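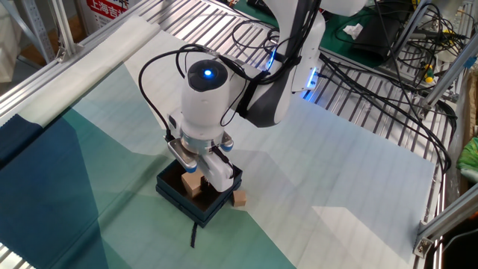

Re: [robot club] Blocks in the box, and what is left before the open evening

From: Rosângela Quintana
To: robot club list
Date: 5/20/19

Hello all,

Thank you, Nilton, for writing everything up so carefully, and sorry I took a few days to get back to you. I had a pile of grading and then my car needed a new battery, and you know how that goes. I'm putting your message in here so the people who joined the list after the break can follow along.

Nilton Lozano wrote:

> Hi everyone,
>
> Quick report from our team (me, Consuelo and Damián). We are still on
> the box task, the one where the arm has to put both wooden cubes in
> the square box and let go without knocking anything. Our best run so
> far took 155 seconds, and a lot of that is the arm waiting around over
> the box because we left long pauses in the program from when we were
> scared of it.
>
> Two things I would like opinions on. First, the walls of the box are
> thick, and when a cube is lying right up against the outside the
> fingers don't have much room on that side. Damián wants to turn the
> wrist and come in from the other direction. Consuelo wants a rule that
> says where the cubes can start. Second, can we keep the patterned
> cloth? I like it, but Ctibor said the judges at Clullby might want a
> plain one.
>
> We did 40 tries with the old program and wrote them all down. The
> notebook is in the drawer with the tape.
>
> Nilton

First of all, 40 tries, all written down! I can't tell you how happy that makes me. When I started helping with this club we had a team (long since graduated, and dear to me) who kept their results on the back of a pizza receipt, and then somebody threw out the receipt.

On the first question, I'm with Damián, though I do see Consuelo's point. The rules for the Clullby meet only say that the cubes begin on the table, outside the box, and I would hate for you to practice an easy version and then have a judge set one snug against the wall. So please try the turned wrist. Do it slowly, with one person at the stop button and nobody leaning over the cloth. If the fingers still touch the wall, have the arm close on the cube a bit higher up, and write that down too.

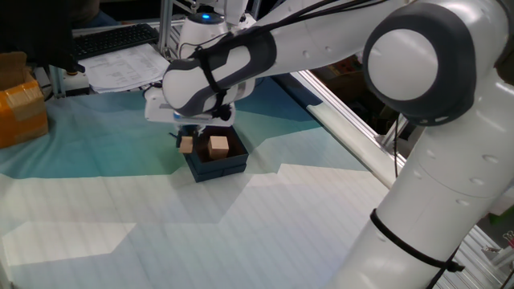

As for the pauses, go ahead and trim them, but one at a time. I would leave the one just before the gripper opens until last, and I'd start with the one after the arm comes over the box. Cut it down, run it 15 times, and look at what the notebook says before you touch the next one. I know that sounds slow! I have watched so many teams change four numbers in one go and then spend the whole next meeting trying to work out which of them spoiled it. Ctibor Kollár will tell you the same if you ask him, and he will probably tell you about the year of the Tastard maze while he is at it - let him, it's a good story.

About the cloth, I wrote to the meet people and they don't mind what's on the table as long as it lies flat and doesn't hang where the arm could catch it. Yours can stay. I would like to see it taped down at the corners before the open evening, and please smooth it out again after you move the box. When the sun comes in, the bright patches on it can be hard on the eyes, so if you're filming a run for your report, check the video before you pack up.

Now some housekeeping. The report outline is due to me by the next meeting, one page, and it can be in plain words. Say what you tried, what went wrong and what you changed. I need three people who can stay late on the open evening to talk to parents and younger brothers and sisters. Consuelo has already said yes, bless her, so that leaves two. The Kadlec team is bringing their line follower and will want the long table by the door.

Also, whoever borrowed the small hex keys from the Sturard kit, could they please find their way home? I'm not cross, I just can't tighten anything.

Nilton, if the turned wrist works, send the new program to the list so the October group has it to start from. And if it doesn't work, send it anyway with a note about what it did. I'll be in early before the next meeting if anyone wants to go over the outline with me.

Warmly,
Rosângela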